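Reading time: 2 min

I built the Wandulora arm at my kitchen table, then moved it to our shared workshop in Tostport once the crumbs got into the joints. Declan Fothergill helped me rewire it (twice!).

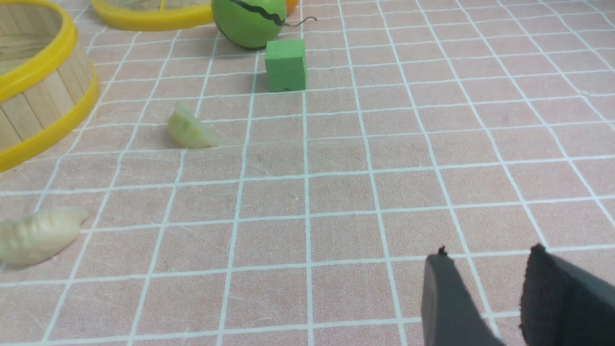

3.2 Workspace

The grid cloth is my cheap ruler: I read a miss in squares, write it down and move on. We logged 61 tries this way.
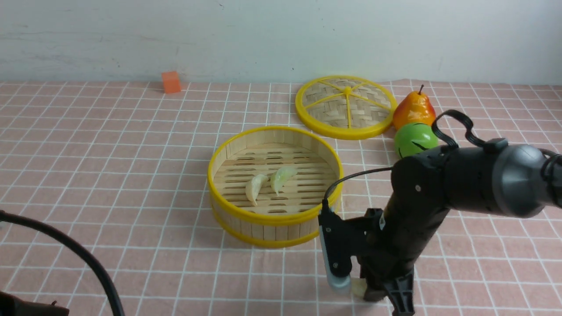
Figure 2. Arm, steamer and toy food.

My grip code is pretty dumb, and I like it that way – it closes until the motor load climbs, then stops. Dumplings are the fun part! With two lying this close together in the steamer, a wide-open finger can bump the neighbor, so I added a narrower opening for those picks.

Related
Wiring notes, by Zoia Shevchuk
Kenow motor mounts

Last updated 6 June 2019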